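Getting a Wood Table Ready for Winter
By Bendik Berge
November

I love this time of year, and I love it mostly for the table. The windows are shut, the heat is on, and everybody ends up sitting in the same spot with a mug and a plate of something. So before the big dinners start I give our table a proper going-over, and it takes me one evening plus a bit of the next morning. If you've never oiled a table before, please try it – it's one of the most satisfying jobs in the house!

Start by clearing everything off, and I mean everything, including the bowl of keys that lives there. Wipe it down with a cloth wrung out in warm water with a squirt of dish soap. Go with the grain. Follow up with plain water and then dry it with an old bath towel, pressing hard. Leave it alone until after supper (eat on your lap for once, it's fun).

Sticky patches: a little vegetable oil on a paper towel, left for a few minutes, will loosen old label glue and most candle wax. For thick wax, put a bag of ice on it first and lift the lump with the edge of a plastic card. Don't use a knife. I have a scratch near my own chair from the year I used a knife.

White rings from hot mugs look terrible and are often the easiest thing to fix. Lay a dry cotton dishcloth over the ring and pass a warm iron over it, no steam, for a few seconds at a time. Lift and look. Do it again if you need to. I got rid of a ring this way that had been there through two house moves, and I ran to get my wife from the yard to show her.

Black rings are another story. They've gone down into the wood, and you'll be sanding. Use 120 grit and then 220, by hand, and feather it out well past the mark so you don't leave a dip.

Now the oil. Read the label and make sure it's safe for surfaces you eat at. Pour a puddle about the size of a fried egg, rub it out as far as it will go, then pour another. Work across the whole top in one go so you don't get a line down the middle. Wait 15 minutes and wipe off every bit that hasn't soaked in. This is the step people skip, and then they write to me about a tacky table! If it feels greasy at all, keep wiping. Spread the used rags out flat outdoors, away from anything that can burn, and let them dry hard before you throw them away. Oily rags in a heap can catch fire all on their own, so please don't ball them up.

My neighbor Roald Boström swears by two thin coats with a night in between, and after trying it his way I'm a convert. The second coat takes hardly any oil, and the color comes up lovely. 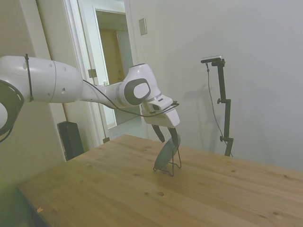
Pale tables need a gentler hand than dark ones, and they're my favorite to work on. Tinted oils will turn them orange before you can say oops, so stick to a clear one and test it on the underside first. With a light wooden top like this one, I'd also be fussy about the rags, as an old red T-shirt can leave a blush of pink behind. White cotton only! And if you want to keep that blond look, pull the curtains on the sunniest afternoons and move the fruit bowl every week or so, or you'll get a ghost of it in the wood.

For the everyday stuff, I keep a damp cloth and a dry cloth on the same hook and use one after the other. Crumbs first, always, or you're just sanding with toast. Felt dots under vases and lamps, and check them now and then – grit gets stuck in them and scratches as badly as bare pottery.

Next month I'll do chairs, starting with the wobbly ones. Have some wood glue and a couple of clamps ready!

Contact Fjeld Home Tips | © Fjeld Home Tips | Back to top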